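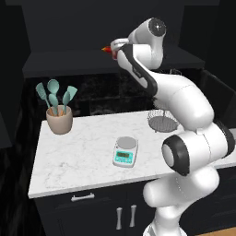 marlow_kt replied:
No, the council can't just vote him out. People keep saying this. Grinden has a directly elected mayor, the council can censure him till they're blue in the face and he still has the office and the keys.

oxbow77
ok but Penberg did it??

marlow_kt
Penberg has a council-appointed mayor. They pick him out of their own members so they can unpick him. Whole different charter. He was never on a ballot as mayor.

oxbow77
fair. didn't know that. so what's the thing on the January agenda then

tin_roof
Draft charter amendment. Read it last night, it's 17 pages and most of that is definitons. The part that matters: a no confidence motion passes with 5 out of 7, mayor is out, deputy steps up until the next regular election. No special election. That last bit is what bugs me.

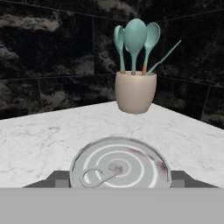 Metal lid, teal utensils in back

marlow_kt
Bugs me too. You'd have someone running the town for up to 2 years who never ran for it.

gravelpit
Disagree, hard. Special elections cost money and nobody shows up. Last one we had for the Bakilana ward seat the line was me and my neighbor. Let the deputy do it. That's what a deputy is for.

tin_roof
The deputy is picked by the mayor. So council throws out the mayor and gets the mayor's buddy. Great system

gravelpit
Then fix how the deputy is picked. Don't toss the whole thing.

oxbow77
wait does it have to go to the voters or can they just pass it

marlow_kt
Has to go to the voters. Council only decides if it goes on the ballot. Deadline for written comments is 31/12/2022, clerk's office, paper or email. If you comment put your street address or they won't count it. Found that out with the parking thing.

halfpenny_r
Been lurking. I was at the work session. Huệ Giáp asked the only decent question all night, which was what counts as grounds. Answer from the town attorney was nothing counts as grounds, it's a political motion, they don't need any. Giáp said then it should at least need two readings a month apart so people can cool off. That got written down but it's not in the draft I picked up.

Also for the record the room was maybe half full and the mic on the left kept cutting out so I missed some of what the deputy said,
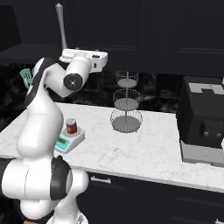

but the gist was he'd serve if asked and he wasn't asking. Make of that what you want. The other thing I wrote down is that the amendment would apply to the current mayor. Not just the next one. I had assumed it would start after the next election, like the pay raise did.

gravelpit
Of course it applies to the current one. He's the reason for it.

tin_roof
And that's exactly my problem gravelpit. You don't rewrite a charter over one guy and one contract.

oxbow77
the Ramemon contract?

tin_roof
Yes. Water billing. He signed the renewal himself when it should have come back to council. Bad call, I'm mad about it also. But there's a censure for that, and there's a recall for that, and we've had recall on the books the whole time. Anybody can go get signatures.

gravelpit
Recall needs signatures from a third of registered voters. You ever try to get a third of this town to agree on a sandwich

marlow_kt
So lower the threshold. I'd sign that tomorrow. Keeps it with the people who elected him.

halfpenny_r
There was a recall amendment floated a while back and it died in committe. Can't remember who killed it. If anyone has the old packets please post them, the town site only goes back to the redesign.

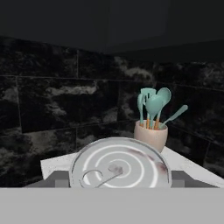 What I'm going to put in my comment is pretty simple. Two readings like Giáp said, special election if there's more than a year left on the term, and start it with the next mayor. If they do those 3 things I vote yes. If not I vote no and I'll say so at the mic, assuming it works.

gravelpit
I can live with the readings. Not the special election.

tin_roof
I could live with all of it tbh. Still rather have recall fixed first.

oxbow77
is the comment email the clerk one or the general one, site lists both

marlow_kt
Clerk. The general one goes to public works for some reason.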